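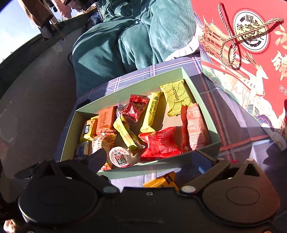
Coseddale, September

Handheld demos vs. teleop: our results with mixed snacks (long)

tarash_h
Posting this here before it goes into a proper writeup, mostly so you folks can poke holes in it. I'm Taras Hutsuliak, I do manipulation stuff, and for the last while I've been collecting demos with a handheld gripper. No arm, you just hold the thing and do the task yourself. The job is packing wrapped snacks into an open box and taking them back out, and I wanted to know if messy home settings beat a clean bench when the total number of demos stays the same.

So I collected 393 demos and trained 2 policies with the same network and the same training budget. One got only bench demos (plain gray mat, lab lights). The other got a mix — half bench, half what I call "wherever", meaning beds, sofas, plaid cloth, hard sun, box sitting crooked, the whole deal. Then I ran 30 trials per policy on the arm in a room neither one had seen.

Bench only: 11 out of 30. Mixed: 21 out of 30. A trial counts if the called item gets picked and lands in the tray without dragging a neighbor out with it.

I expected a gap but not that one! Shiny twist wrappers were still the worst by a mile for both.

gripnslip
Nice. Which cloth gave you the most trouble? I'd have bet money on plaid. All those stripes are straight edges, and so is your box.

tarash_h
Plaid was fine, weirdly. The trouble was shadows. With direct sun you get a hard dark line along the inside wall of the box, and the bench-only policy kept closing on the shadow of a long bar wrapper like it was the bar. Over and over. I sat there watching it grab at bare floor for a whole afternoon.

Moira_K
I'm going to be the grump. You changed the cloth, the lighting, the box angle and the clutter all at once, so what exactly did you show? "More variety helps" has been in every paper I've reviewed since grad school. Could be the lighting is doing all of the work and the bedspreads are decoration.

tarash_h
Fair, and I don't have the split. I logged the setting for each demo but never balanced it, so sun and tilt go together a lot. I can retrain with the sunny ones pulled out. That's a night of compute, no big deal.

oldservo
Moira's right that it's mushy, but I'd still take it over another clean ablation on colored blocks. We tried the bench-only route at Edthorpe with pouches and cartons and it fell over the minute somebody opened the blinds.

Moira_K
I don't want blocks either! I want the same snacks with one thing changed at a time. And 30 trials per policy is thin. Pick a different 30 and I could see that gap shrinking quite a bit.

tarash_h
It could shrink, sure. I'd be surprised if it went away. I'll run another batch when the arm is free, and I'll have someone else set up the box so I'm not arranging it kindly without noticing.

pallet_jack
Question about hardware. The fingers on those handhelds look huge next to candy. How are you getting between packets that are standing side by side? Mine just bulldozes.

tarash_h
You come in from the top with the fingers nearly closed, wiggle, then open. It feels silly while you're doing it. The policy did pick up the wiggle from the mixed data (a bit), and I got more of it after I started tilting the box, I think because things pile up at the low end and you have to dig. Flat packets lying on top are easy. The slim stick-shaped ones are okay if you grab the middle. A round cup with a lid is a pain, it wants to scoot.

gripnslip
Did you filter the demos at all? Fumbles, drops, etc.

tarash_h
Dropped the ones where I lost the item completely. Kept the fumbles where I recovered. I tried it with the fumbles cut out early on and it looked worse to me, but I only eyeballed that one, so don't quote me.

Moira_K
Quoting you in my next review.

tarash_h
lol ok

oldservo
Is the camera pose coming from the Skuler tracker or something else? Our Skuler drifts in bright windows and I've been blaming my calibration for weeks.

tarash_h
Skuler, yeah. It gets jumpy if a lot of sky is in view. I switched to the Zheng alignment script for the window demos and that cleaned up most of it. Try that before you redo your calibration, it'll save you a headache.

pallet_jack
Following for the sun/no sun retrain. Please post the numbers even if they're boring.

tarash_h
Will do. Starting it tonight — I'll reply in this thread with the counts per wrapper type too, if I can get my spreadsheet to behave.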